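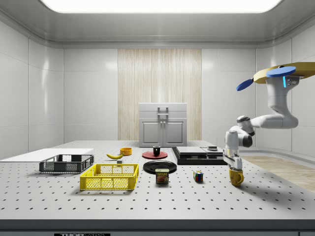 Rachid Nasr kept telling me on the train that I should wait and see before making up my mind, that the simulated trials were where the real progress was, and that anyone who judged these arms by the hardware on the floor was judging last year's work. I said I would wait and see. I had already made up my mind, a little.

So, the open day at Pivero. Got there just after ten, signed the sheet, got a lanyard that spelled my name wrong. Coffee was decent. They had us in a long room on the upper floor with a big screen at one end and chairs set too close together, and the first half hour was slides. Clonus is their name for the software, which I still think is a bad choice. Clonus is a muscle spasm. My mother had it after her stroke. I wanted to ask if anyone had looked the word up, but Kenza Kabbaj was presenting and she was nervous enough.

Then the part we came for. Everything ran in simulation, up on the screen. A white arm over a white table, and the table laid with the kind of stuff these people always use: a mug, a banana, plates, a couple of crates, a can of Spam. There was a Rubik's cube too. I have now been to 4 of these days in different places and I have yet to go to one without a Rubik's cube. I have never once needed a machine to move one for me.

The first job was the yellow mug. The arm went down over it and picked it up on the first try, and people clapped. Second job, the banana into the orange bowl. It took a long time to think about that and then dropped it against the rim. Kenza ran it again and it went in. Nobody clapped that time, which seemed unfair to me, as it was the harder of the two.

She gave the figures afterward. They had run 1,719 trials since February and 78 percent counted as a success. I put my hand up and asked what counted. She said the object had to end up in the right place. I asked if it mattered how it got there, if a cup landed on its side for instance, and she said that was being refined. I wrote "being refined" on the back of my program and underlined it. A man from Amrani asked when there would be a real one in a real kitchen and was told that conversations were going on. He didn't ask with whom.

What bothers me is how clean it all is. The room on the screen is all glossy white panels with one big light in the ceiling. My kitchen has a drawer that sticks and a bag of onions on the floor and Dad's pill boxes stacked on top of the bread bin. I said so to Rachid at lunch. He said you have to start somewhere and that they change the layouts and the lighting between runs, thousands of ways. Maybe they do. We saw 2 layouts. The second one looked a lot like the first to me.

I'll be fair and put down what I liked. Kenza didn't hide the miss. She could have cut to a recording and she ran it live and stood there while it went wrong. At Rirkham last year it was all video with music over it, and when I asked to see one fail they looked at me like I had asked to see their tax returns. And the mug pick really was smooth. I would have spilled more than that arm did, if there had been anything in the mug to spill.

Lunch was wraps. I took a second one for the train.

Rachid wants to know if I'll put Pivero down for the care home trial. I told him I'd think about it over the week. What I want is to see a run with a wet plate, or a mug somebody has left too near the edge. I'll write to Kenza and ask. If she says yes, I'll go back, and I'll pay for my own ticket this time.

Home by six. Dad had eaten. Trash still needs to go out.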